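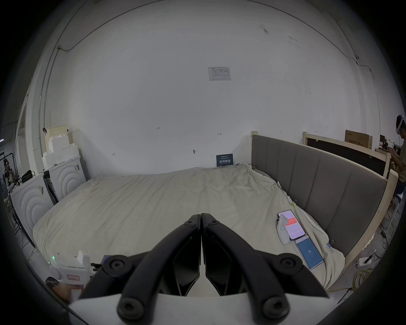
Finished another eyeshadow single, so I'm writing up the cream-to-powder ones I've used this year before I forget which was which. Thread.

First, what I mean by cream-to-powder. It goes on with a finger like a cream, then sets so you can't move it. You get maybe a minute to blend. If you're slow, do one eye at a time.

My lids are oily and a bit hooded. Anything that stays soft ends up in the crease by lunch. If your lids are dry you may like the ones I don't.

The Ostby pot in Clay is the one I finished. Took me since December, wearing it most work days. Matte, medium brown, a little pink in it. Sets hard. No primer needed on me.

Problem with the Ostby is the last third of the pot. It dries out and starts to drag. I put one drop of plain face oil in and stirred it with a toothpick. That made it usable but it creased more after that. Would not do it again, would just buy a new one.

Timmermans stick in Slate next. It's fine. Gray with fine shimmer, goes on a bit patchy, second coat fixes it. Good as a liner if you smudge it with a small brush right away.

The Timmermans cap is loose on both of the ones I've bought. I keep mine upright in a cup. In a makeup bag it comes off and you get gray on everything.

Stila liquid shadow I only use for evenings. Different kind of product, very sparkly, but people always ask so I'm including it. I put it over the Ostby, center of the lid only. Take it off with an oil cleanser, don't rub.

I wanted to like Gandemeck. Nice shades, especially the plum. It never fully sets on me. Checked after 9 hours and there was a line right across the fold on both eyes. With powder on top it lasted longer but the plum went flat and muddy.

@ritugarg_ asked if the Gandemeck works as a base. Ritu Garg has much drier lids than I do and she wears it under a matte powder with no trouble. So yes, if you're like her. I'd skip it.

On staining. Ostby, none. Timmermans, a little in the lash line. The Gandemeck plum stained my lids until the next morning, and my fingertip too. Use a brush for that one.

Brushes: flat synthetic for putting it on, small fluffy one for the edge. Wash them the same day. Once this stuff sets in the bristles it takes real soap and a lot of patience.

Someone asked about pot versus stick. Pot if you do your makeup at home, stick if you do it on the train. You'll probably get more product in a pot, but check the weight on the box, they vary a lot.

Order I'd buy them in: Ostby, Timmermans, then Stila if you go out. Three is plenty. I don't need 7 browns and neither do you, but I do have them.

Still to try: the new Ostby shades. There's a dark green I want to see in person first. The swatches online all look different from each other.

Will add to this when I've worn it for a couple of weeks.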